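# Two Arms and a Bakery Order

The Crichton workshop has a wood lathe, a laser cutter with a long waiting list and, as of March, a pair of robot arms bolted to an aluminum rail. The build is called Enda. Its job is to pack a bakery order into a paper bag, and it has taken over one bench completely.

The members started with the rail. Both arms had to share it, close enough to reach the same bag and far enough apart that their elbows wouldn't meet. The mounting plates were moved 3 times before anyone tightened them for good. The walls came next, papered with a leftover roll of tropical leaf print.
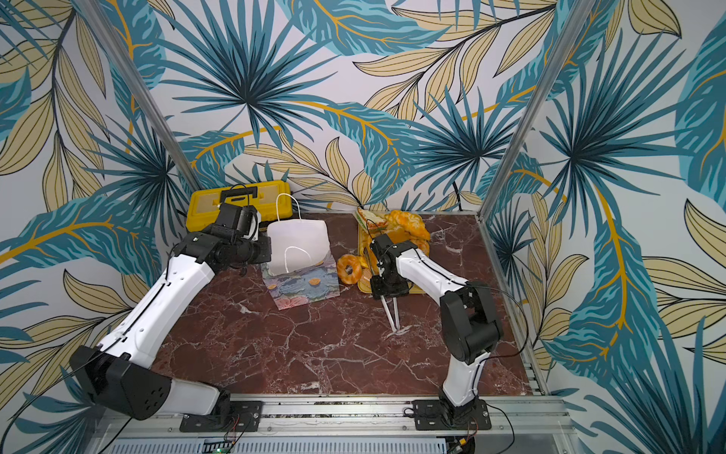 *Enda's two arms at the bench, with the bag on the left and the play food on its yellow tray.*

The arms came as a kit from Irkura. The motor controllers are from Zultell, and most of the early trouble was in the wiring between the two. Cables that looked long enough on the bench pulled tight once an arm reached across the table. The group rerouted everything in one evening and left more slack at each joint.

Paper bags are a hard target. They crumple, they slide, and the handles flop wherever they like. Plastic bread is easier — it keeps its shape and can be dropped all night. So far the group has logged 144 practice runs, most of them with a single roll.

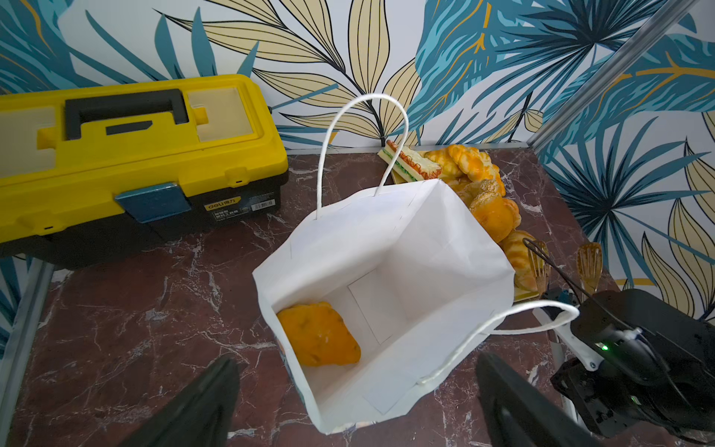 **Does a build like this need a full machine shop?**

Most of it can be done with hex keys, a drill and a saw that cuts aluminum cleanly. Crichton's members used the laser cutter for 2 small brackets and did the rest by hand.

The next job is software. A full order still takes 80 seconds per item, and the group wants both arms moving at once before summer.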